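**Can a machine hang things up yet?**

Pakineo has posted results from its rack test, run in simulation with a single arm. The job is a small one that most of us do without looking: pick up an item, bring it to a rack and leave it there. Out of 900 tries, the arm finished 67 percent. In July it managed 56.

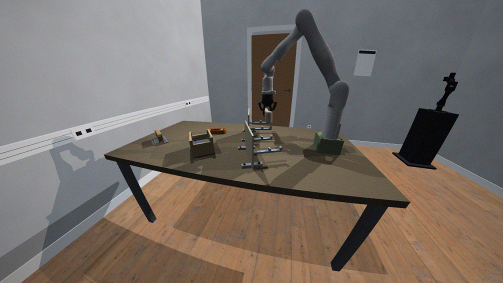
*The simulated setup, with the gripper just above the white post on the rack.*

Most of the misses came at the last step, when the item had to be let go. Stitby, which wants the arm for shop floors, says it will wait for a better score. Pakineo plans to repeat the test on a real table next. We will print those numbers when we get them.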